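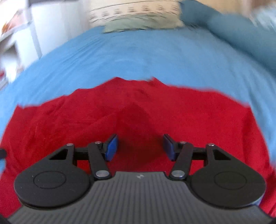
Prostis is often asked whether a household machine can take over the laundry. Our answer for this year is a limited one: parts of it, at low speed, with a person in the next room. Washing and drying were automated long ago. Folding and putting away are where the work still stands. A crumpled red cloth on a blue bedsheet gives two finger pads a raised fold to close on, and that much a machine can usually manage. Finding out which part of the cloth the fold belongs to is the harder matter. Thread follows. (1/16)

Prostis · 21 August 2023

The question comes to us in two forms. Families and care providers ask about beds, dishes and floors. Small employers ask about packing benches and stockrooms. We treat the two together in this thread, as the underlying tasks have a good deal in common: pick up, turn over, line up, set down. (2/16)

Our findings come from the Ñahui program, which studies ordinary chores under ordinary conditions. The program logged 3038 attempts between its start in March and the close of the first round. An attempt is counted from the moment a chore begins until it is finished or given up. (3/16)

Floors first. Vacuuming is the chore closest to being handed over in full. Machines did well on open floor and poorly around cords, fringed rugs and chair legs. Residents at our Rumham site told us they now tidy the floor before starting the machine. We count that tidying as part of the chore, and we ask others who publish results to do the same. (4/16)

Dishes. Loading a dishwasher with plates of one size can be done today. Mixed loads cannot be done to a standard we would accept. Pan handles, small lids and anything with food stuck to it were the usual causes of a stopped attempt. Glassware was left out of the first round. (5/16)

Laundry is the weakest of the household results. A plate keeps its shape when it is lifted. A towel does not, and each grasp changes the job that remains. A person folding a towel feels a corner slip and corrects for it without looking. Most of the systems we have reviewed look, stop, and look again. (6/16)

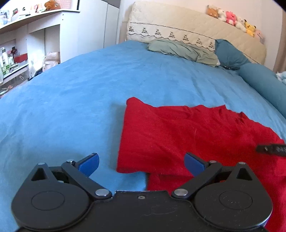

5 min read · full report text continues in posts 7 to 16

Partial folds deserve more attention than they receive. Red cloth with a fairly straight side and a rounded corner would pass for progress at a glance, yet there are diagonal wrinkles across the middle and a second layer coming out from underneath. Should the next move lift one layer or both? A person decides this in a moment. In the Ñahui records it is the most common point at which a folding attempt was abandoned. (7/16)

A second difficulty is that folding is seldom done at a bare table. It is done on a bed, with pillows at one end and plush toys along the headboard, and the bedding below wrinkles as well. A machine must tell the cloth it is meant to fold from the cloth it is meant to leave alone. Strong contrast, such as red on blue, makes this easier. White towels on white sheets remain a serious test, and we encourage developers to report on it separately. (8/16)

We would also caution against judging by speed alone. Our reviewers were given 10 towels per session and asked to rate only the finished stack. Slow work with square edges was preferred to quick work with loose ones. Several reviewers noted that they would gladly wait an hour for laundry they did not have to refold. (9/16)

Putting away was scored as its own chore. It calls for opening a drawer, making room and closing the drawer on nothing. Shared shelves are the hard case. When bottles, boxes and bags already fill a shelf, a new item needs a place that makes sense to the people who live there, and that knowledge is rarely written down. We do not regard this chore as ready in any form. (10/16)

Shop-floor chores. The Witthorpe site covers a small packing operation with a single loading door. Results there were better than in homes, for reasons that have little to do with the machines. Benches are kept at one height, parts arrive in the same bins, and the lights stay on. Closing cartons and moving bins between marked spots were completed reliably across the round. (11/16)

Bagging soft goods at Witthorpe failed in much the same manner as laundry did at Rumham. Garments shifted after they had been lined up, and thin plastic bags would not stay open. The site has returned this task to its staff for the present. Sweeping under the benches is also done by hand. (12/16)

We are asked what a household should do now. Our guidance is modest. Buy for a single chore. Ask the seller to show that chore in a room like yours, using your own things where possible. Ask how long a person had to prepare the room, and what happens when the machine stops halfway through. If the seller can show only one successful run, ask for another. (13/16)

For employers, the guidance is similar, with one addition. Please speak with the people who do the job before choosing which part of it to hand over. At Witthorpe, management expected carton closing to be the least popular task. Staff named bin moving instead - it was the one that left them with sore shoulders - and it was moved to the head of the list. (14/16)

The second round will extend the folding work to fitted sheets, pillowcases and children's clothing. We have received more than 100 offers of rooms and benches and cannot accept them all. Preference will go to homes with shared bedrooms and to shops with fewer than 20 staff. Accepted sites will be told by letter, and no equipment needs to be bought by the host. (15/16)

Our present rating by chore, for readers who want it in one place:
Vacuuming open floor - ready
Closing cartons - ready
Moving bins - ready
Loading plates of one size - ready with supervision
Loading mixed dishes - not ready
Folding towels - ready with supervision, slow
Bagging soft goods - not ready
Putting away - not ready
Ratings will be revised when the second round closes. Corrections to this thread will be posted as replies below. (16/16)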